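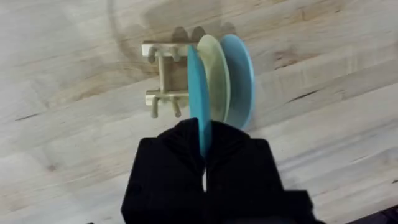 *Turquoise plate in the gripper, close to the pegs of the rack. The green and light blue ones stand just behind it.*

**Open day at Astell, January 2026**

I drove out to the Tutley site expecting a sales pitch and got one. The Holtby demo is two arms and a toy-sized dish job, and the flyer promises 1000 plates a shift. I'd like to see that with greasy ones. I asked what the setup costs and was handed another flyer.

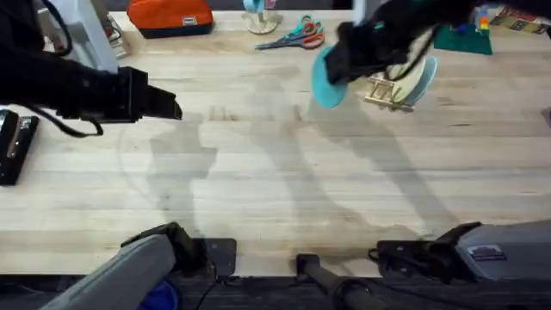 *Both arms over the table. The right one has a teal disc and, by the look of it, the little wooden stand up off the wood; the left gripper is open and empty. My own sink has a bigger rack than that.*

Next open day is in March. I may skip it.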